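Category: Men's Health / Family Planning Research

4.2 What patients remembered of the consultation

The clinic at Vollunach gives every man considering a vasectomy the same talk, the same leaflet and the same chair. We expected some agreement in what they carried home. Of the 123 men who completed the follow-up interview, nearly all could tell us what the operation was for, a comforting start. After that the accounts parted ways.

The point most often lost was the delay. A vasectomy doesn't make a man sterile on the day, and the leaflet gives this its own heading, in bold. Couples are told to keep using another method until a semen test shows the all-clear. Many men recalled the test but filed it as a courtesy, somewhere between a feedback form and a dental reminder. One had put the sample container in a kitchen drawer and regarded the matter as in hand.

Men seen at the Jorurton site did a little better on this question, and we would like to credit their counseling. The likelier explanation is that Jorurton handed over the container at the first visit, before the operation, when the patient was still paying attention. At Vollunach it came afterward, along with the ice pack advice and the parking ticket. Few men listen closely at that moment.

Reversal was the second soft spot. The leaflet calls vasectomy permanent. It then spends two paragraphs on reversal operations, and readers did what readers do with two paragraphs. Several told us the procedure was "permanent unless you change your mind," a phrase that appears nowhere in our materials and that we now hear in our sleep. Partners who had come to the consultation were more cautious on this point, and more than one corrected the patient during the interview.

Figure 3.

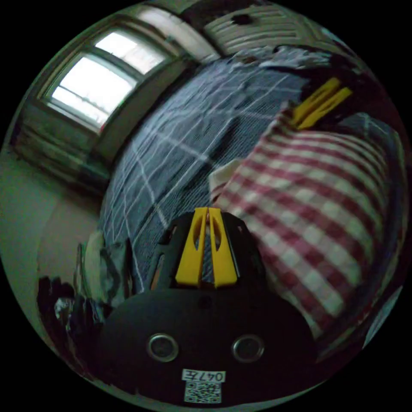
Beathag Laing, reading an early draft of this section, objected that we had been unfair to the men. In her view a patient who walks in having already decided will treat the talk as a formality, however well it is given, and the time to reach him is at the booking call, when he is still asking questions. She added that the word "clearance," which we use throughout, sounds like a furniture sale. We have kept the word in this paper for consistency with earlier work and dropped it from the leaflet.

Her larger point deserves an answer, and our data offer half of one. Men who had spoken to a nurse by phone before the visit recalled the waiting period more often than those who had booked online. We did not assign anyone to either route, though, and men who pick up a telephone may differ from men who don't in all sorts of ways. Evander Farquharson coded the interviews without knowing how each patient had booked, until patients began telling him, usually in the first minute.

Worries about pain were remembered very well indeed. Almost every man could repeat the advice on snug underwear and on heavy lifting, and a fair number had stretched the lifting rule to cover groceries, laundry and a visiting nephew. We found no sign that the advice on rest needs strengthening.

The revised leaflet moves the semen test to the first page and cuts the passage on reversal to a single sentence, with a number to call for anyone who wants more. The interviews at both sites will be repeated with the new version, using the same questions in the same order.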